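Home | News | Features | Workshop | Subscribe

Category: Handling & Grippers

Looking after the pads: upkeep of a hand-held gripper at Ostside

The hand-held gripper at Ostside has two fingers, a bracket for each, and a black pad bonded to the inner face of each finger. The same finger pattern is used on the fixed arm in the Parkar cell next door, so anything learned on the hand-held tool carries straight over to the arm. For that reason the workshop treats the hand tool as the one to inspect first. It is picked up more often, by more people, and it meets more table edges.

Ostside uses the tool to record grasps that the arm will later repeat. An operator holds the gripper, closes it on a part, moves the part and lets go, and the camera on the tool logs the motion. The counter on the hand tool stood at 3,896 closures when we visited in February. The pads had been changed twice in that time. The fingers and brackets were original.

Most of the upkeep is done at one bench and takes less than a morning. The written procedure is three pages long, was drawn up by Flelar when the tools were delivered, and has since been marked up in pencil to the point where the margins are more useful than the print. What follows is the procedure as it is now carried out.

Cleaning and first inspection

The tool is switched off and the battery taken out. Loose dust is brushed from the fingers with a dry, soft brush, starting at the tips and working back to the brackets. Compressed air is not used, as it drives grit into the slide. The fingers are then wiped with a cloth barely damp with water. Solvent is kept away from the pads at this stage. It softens the adhesive at the edges, and a pad that would have lasted another month begins to lift within days.

Each pad is inspected under a bench lamp with the jaws fully open. The inspector looks for lifted corners, glazing and tears. Glazing shows as a shiny patch and is dealt with by a light rub with fine abrasive paper. A lifted corner can be glued back once. If it lifts again, the pad is changed.

The upper edge usually fails first. When the tool is brought down to grasp the rim of a board or tray, that edge makes contact before the flat of the pad does and takes a sideways load it was never meant to carry. The original guidance allowed a pad to stay in service until the finger was exposed. Ostside now changes it much sooner, because a ragged edge alters where the grip begins, and a recording made with a ragged pad does not play back cleanly on an arm fitted with a new one.

Changing a pad

The finger is removed from its bracket before the pad is touched. Early on, pads were changed with the finger in place, and the pulling force went into the slide. One slide was bent slightly in this way and had to be replaced. With the finger in a soft-jawed vice, the old pad is peeled back from the lower end. Residue is taken off with a plastic scraper and then with solvent, and the face is left to dry.

New pads come from Ebrahimi in strip form and are cut to length with a sharp blade against a steel rule. A 3 mm chamfer is cut along the upper edge. This was not in the Flelar procedure. It reduces snagging and costs a very small area of grip. The pad is laid on from the bottom upwards so that air is pushed out ahead of it, then clamped between flat blocks overnight. Shorter clamping times have been tried. The bond held in the middle and failed at the ends.
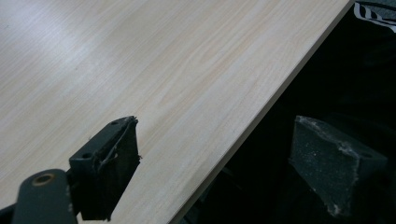

Both pads are changed together, even if only one has failed. A new pad facing an old one shifts the closing point off centre, and the operator corrects for it with the wrist without noticing. The arm has no such habit and simply pushes the part to one side. Two afternoons of recordings in the Parkar cell were thrown away before that was traced to a single fresh pad.

Refitting and alignment

The mounting screws are run in by hand until they seat, backed off half a turn, and tightened alternately. Threads are checked for dust beforehand. A screw that feels gritty is taken out again and the hole cleaned with a swab. Thread lock is used sparingly, as surplus finds its way on to the bracket face and tilts the finger.

With both fingers on, the jaws are closed on a strip of thin paper at the tips, and then again at the base. The paper should drag equally in both places. If it slides free at the tips, the fingers are splayed, and the screws are slackened and reset. Packing pieces are held in stock but have seldom been needed.

The opening is then measured and entered in the tool's record. The last step is a run of 136 closures on a test block, after which the screws are checked once more and the counter reading is written down. The arm in the cell gets the same run, at reduced speed.

Spares

Ostside keeps two complete sets of fingers with pads already bonded, so that a tool can go back to work while its own fingers are in the clamp. Screws are replaced at every second pad change. Pad strip is stored flat, in the dark, in its wrapping. Strip that has been kept rolled holds its curve and pulls away at the ends, whatever adhesive is used.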